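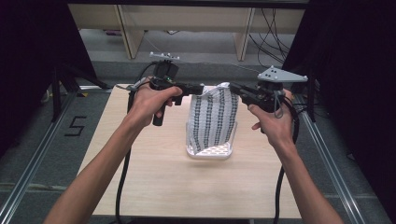 Household Textiles, Unit 4: Sorting, Folding and Storing Small Linens
Handout and notes, Aliki Antoniadis

Okay, so last time we got through fibers and most of weaves, and I promised we'd get to the part you can use at home the same evening. These are my notes more or less as I talk them, with a few things added after the February group asked good questions.

Start with the pile

Most of you brought your towels and napkins in one big heap, which is fine, mine looks the same! Before you fold a single thing, pull out anything with a woven pattern running in one direction. Stripes and bands are a gift to the person folding, because they give you a straight line to follow. Plain cloths don't, and you end up checking the hems instead, and hems lie (more on that below).

Find your two corners

Pick the cloth up by two neighboring corners and let it hang. Let it hang a second longer than you think you need to. You're looking at where the bottom edge goes. If it slants, you've either got one corner pinched deeper than the other or you've got a cloth that has gone out of square. Shift your grip so you're holding just the tips and look again. Still slanting? Then it's the cloth.

A cloth goes out of square when the crosswise threads stop sitting at right angles to the lengthwise ones. The word for it is skew, please write that down, it comes back in Unit 6. You can ease a cotton cloth back while it's damp by pulling gently on the short diagonal, the one between the two corners that have drifted closer together. Do it a little at a time and lay it flat to dry.

Textured stripes

A cloth that alternates a flat weave with a raised or open one will shrink unevenly, and the raised parts usually draw in more. That's how you get the rippled look between bands. I used to iron this out and I've quit. I had a set of banded towels from Karagiannis (the little shop in Rurnovville, next to the pharmacy) and I pressed them so hard for years that the texture went completely dead. Now I smooth them with the side of my hand on the table and call it done.

Folding for a basket

For a shallow basket I fold lengthwise in thirds along the bands, then in half, then in half again. Stand the folded pieces up on their edges like file folders, so you can see every one and take the one you want. If they flop over, the basket is too big for what you own, or you need one more cloth in there.

I like a plastic basket with holes in the bottom for linens that get used every day, as air gets in from underneath. Run your fingers over the holes first, though. A rough bit of molded plastic will catch a loose weave and pull a thread right out. I lost a good Lekuda napkin that way and I'm still annoyed.

About those hems

A hem is sewn after the cloth is cut, and if the cutting was off, the hem is off too. So when the hem and the woven band disagree, go with the band. Your fold may look a bit uneven at the edge. Put that edge to the back.

For next time

Bring one banded or striped cloth and one plain one, both washed, neither ironed. Read pages 22 to 41 in the course packet and skip the box on starch, we'll do that together. Also bring a tape measure, a soft one if you have it. We'll measure both diagonals on each cloth and write down the difference.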